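Project Diary: Remote Demonstration Programme, Bedroom Tasks
Entry for 27th July
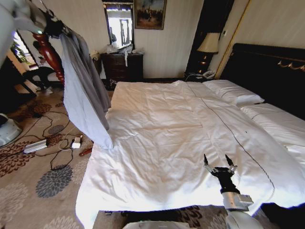

Kathleen Mac an tSaoi wrote in reply to the previous entry that she would like to see less about how many demonstrations were completed and more about how the person at the controls learns to give a good one. A demonstration that the operator would be embarrassed to repeat, she added, should not be kept merely to fill the tally. The point is accepted, and the present entry has been written with it in mind.

The session was held in the bedroom at Skernthorpe, with the large bed serving as the work surface for the garment task. Orla Foley operated both arms by remote control during the morning and Eamon Mulligan took over after lunch. Sarla Dixit kept the log. Caoimhe Moriarty reviewed the recordings from the Jorwood office and sent her remarks at the close of each block.

The task as set out in the June plan is to lift a garment with one arm, hold it clear of the bedding, bring the second gripper to the hem, and lay the garment flat for folding. It was thought a modest piece of work when the plan was drawn up. In practice the lift is quickly learned and the laying down is not. A long garment held at one point hangs in deep folds, and the operator must decide at which moment the free gripper should go in. Mrs Foley's preference is to keep the free gripper open and low over the duvet until the cloth has stopped swinging. Mr Mulligan prefers to move both arms together, which is quicker but gives a less regular record.

We recorded 47 demonstrations in all. Of these, nine were set aside at the operator's own request and a further five on review. Miss Moriarty's reasons for the five were the same in each case: the gripper had closed on the duvet as well as on the garment, and the operator had opened it and tried again without marking the correction. She does not object to corrections. A robot which is only ever shown faultless work has little to draw upon when its own work goes wrong. She does ask that they be spoken aloud at the time, so that Miss Dixit may enter them in the log against the correct attempt.

The white duvet continues to present some difficulty. Its creases lie differently after every attempt, and the question was raised whether it ought to be smoothed before each start. Mrs Foley was in favour. Mr Mulligan was not, and argued that a bed in ordinary use is seldom smooth. It was agreed that the bed should be left as it is found, save where the duvet has slipped far enough to alter the height of the surface. I have written this into the session notes in those words -- it has been discussed often enough.

There was a delay of some length before lunch while the Gromico control software was restarted. The left arm had begun to follow the operator's hand with a slight lag, and Mrs Foley found that she was making allowance for it without intending to. The two attempts made immediately before the restart have been kept in a separate folder until Miss Moriarty can compare their timings with the rest. I should prefer that they were not used, but the decision is hers.

Mr Mulligan asked that operators change over more often. He finds that his wrist tires before his attention does, and that the tiredness shows first in the release, when the cloth is dropped a little early instead of being set down. Mrs Foley had noticed the same in her own later attempts. Shorter blocks will be tried at the next session, with the operator who is resting to watch and take no part.

The report for Ó Ceallaigh remains outstanding. I have the figures from Miss Dixit and need only the review notes from Jorwood before the draft can be sent.

Matters carried forward: cables on the carpet to be gathered before the next start; spoken corrections to be entered under their own heading in the log; a second long garment to be found, preferably in a heavier cloth; reply to be sent to Kathleen Mac an tSaoi.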